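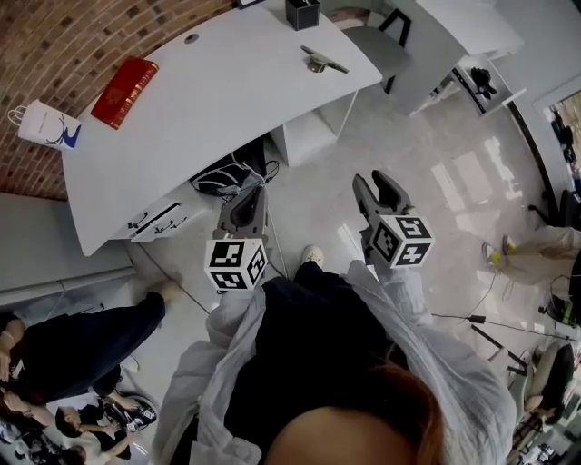

*Desk corner, both hand grippers with marker cubes on, before the bag task.*

October, notebook page for the Leseo runs. Started writing at 14:20.

The question for this week is still the same: does the marker cube under the jaws give us a hand pose which is good enough to train from, or do we need to correct it afterwards with the head view? Last month I believed the first. Now I am less sure.

Set-up as in the last entry. Two hand-held grippers, one cube on each, white with the black square patterns on the faces. Red box and white paper bag on the desk. The task is: take the box, put it into the bag, let go, bring both hands back to the front. I changed nothing in the order of the steps, so the numbers can be compared with the older Leseo set.

Result of the morning: 143 episodes recorded, 28 thrown away by the filter. I looked at the rejected ones by hand and there are two groups.

1. The cube turns away when the wrist goes over the opening of the bag. The tracker loses it and then finds it again with a wrong face, so the pose jumps. Most of the rejected episodes are of this kind.
2. The cubes come near to each other when both hands hold the bag. Here the left and right identity is exchanged for a short time. The filter catches it only if the exchange lasts longer than 8 frames. I think some shorter ones are still inside the good set. To check!

The second group worries me more, as it makes no big jump in the plot. Both hands are close together at this moment, so the curve looks nearly smooth.

I tried the smoothing from the Sadeghi branch on the kept episodes. It makes the curves nicer, but it also makes the closing of the jaws late compared with the hand position. For the box this may be harmful: the policy will learn to close after it has already started to lift. I switched it off again. If somebody wants to use it, please only for the pictures in the report and not for the training data.

Training with Didico on the remaining episodes, same settings as before, evaluation on the arm in the other room. Score is 82 per cent for taking the box and much worse for the bag. The failures at the bag look all similar to me - the hand arrives at the correct height but too far to the side, and the box pushes the paper instead of going in. It fits with the wrong-face problem, but it is not a proof. A bag made of paper also does not stay in the same shape from one episode to the next, and the old set had the same difficulty.

Small things:

- The floor reflects the ceiling lights strongly. In some head views the tracker proposes a marker in the bright patch. It is rejected later by the size check, but it costs time.
- Black cables under the desk: please lay them further back before the next session.
- Gumis converter writes the left gripper first, the Leseo loader expects the right one first. I have corrected it in the loader. Do not correct it also in Gumis, or we are back at the beginning.

Next: go through the kept episodes with a stricter limit for the left and right exchange and train once more. Then the same task with the bag turned by a quarter, so that the cube stays visible for a longer time. If the bag score goes up with the turned bag and the box score stays, I will accept the wrong-face explanation.

17:50. Stricter limit is running, the log is in the usual folder under Leseo.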